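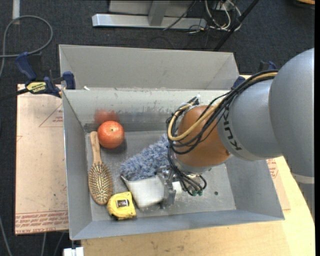
Two grippers compared in bin picking trial at Wovarberg

Jun 20, 2019

The automation laboratory in Wovarberg has finished the first part of its gripper comparison, which started in March. Two models were tried on the same KUKA arm: a finger gripper from Dromitz and a softer one, with rubber pads, from Cutov. Each of them had to take household objects out of a metal bin and put them down on a table next to it.

The objects were chosen to be difficult in different ways. A hairbrush and a tape measure are hard but have an uneven shape, a fluffy duster gives way when the fingers close, and a round fruit can roll to the wall of the bin. A smooth white container lying on its side was also in the set.

In total the team recorded 1,009 attempts. With the Dromitz gripper 700 objects or more were expected to be lifted, but the final number was 641. Most of the failed attempts were with objects close to a wall, where the finger touched the metal before it reached the object. The Cutov gripper was tested for a shorter time and its results are not yet complete – 201 attempts must be repeated after a change in the controller settings.

"We wanted to see the grippers with things that people have at home, and not only with blocks," said Facundo Bustos, who leads the trial. "The duster was easier than we thought. The fruit was more difficult, and we had to reduce the closing force several times."

Mr Bustos added that the cables on the wrist need more attention. When the arm turns far to one side, they limit how deep it can reach, and this makes the comparison less fair for the longer gripper. A new cable holder is being prepared in the workshop.

The second part will use the same bin and the same objects, with a different camera position. The Ní Mhurchú foundation, which pays for half of the work, has agreed to extend the trial until the end of the year. The full tables of results will be sent to the partners when the repeated attempts are finished.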